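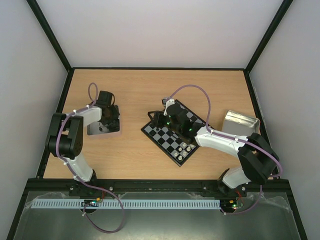

How many labeled records does it take before a fraud classifier is worth running?

Fewer than most teams expect, if the labels are clean. My last one started with 483.

Those came from the refund queue at Joltico, where Liette Poirier had tagged each case by hand. Every record had an account age, a device hash and a reason code. I held out 200 for testing and trained a plain logistic regression on the rest. A gradient boosted model scored slightly better on the training set and worse on the holdout, so I dropped it.

The main problem was leakage. The reason code is written after an agent reviews the case, which means it carries the answer. Mervin Thibodeau spotted this when the first run came back almost perfect. With that column removed, precision fell to something believable.

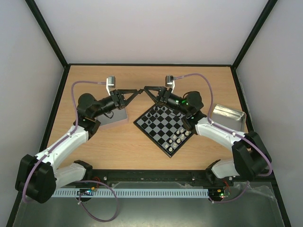 Two arms inside an enclosure.

The second problem was the threshold. Agents can review 20 flagged cases a day. I now sort by score and cut at that number, and ignore the default of 0.5 entirely. Scores are recalibrated when the base rate moves, as it did last August.

Remaining work: link accounts that share a device hash, and check whether the hash survives a browser update. Kaiwen Liao has a script for the second part. I have not run it yet.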